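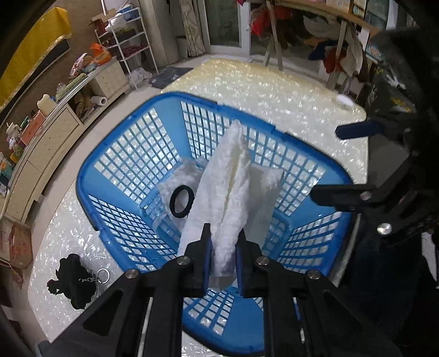 Questions about the linen baskets

Which things may go in the blue basket?
Towels, face cloths, small folded cloths and other soft items from your flat. Please no shoes and no kitchen knives. Before you bring the basket down, look once in all pockets and between the towels. Keys and hair bands like to hide there.

Do I have to fold everything?
No. Towels may go in as they are, but we ask you to shake them open first. Very small cloths are better folded, so they do not get lost inside the bigger ones.

How much does it cost?
One basket is 20 tokens, also when it is only half full. A card with 300 tokens can be bought at the Matheson desk.

Where do I sort my things?
On any large table with a clean, smooth cover. Empty the basket completely and spread the items so that each one can be seen. White things and coloured things should then go in separate piles. 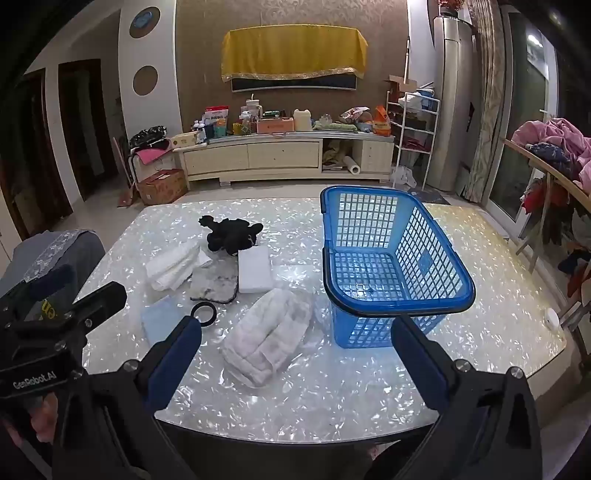 Household Linen Team, Pleltby Residence

May I wash fluffy and furry pieces together with towels?
We advise against it. They leave hairs on white cotton, and these are difficult to remove afterwards. Put them in a net bag and write your flat number on the label.

My basket has a broken handle. What should I do?
Bring it to room 162 and you will receive another one. The handle should fold down flat, otherwise the baskets cannot be stacked on the shelf.

Can I keep the basket in my flat?
Yes, for as long as you live here. Please do not store wet cloths in it overnight. The holes let some air through, but the cloths at the bottom will still smell in the morning.

Something is missing from my laundry. Whom do I ask?
Write to Marleny Tamayo or call extension 417 before six in the evening. Please say the colour and size of the item. Found things are kept until the end of March.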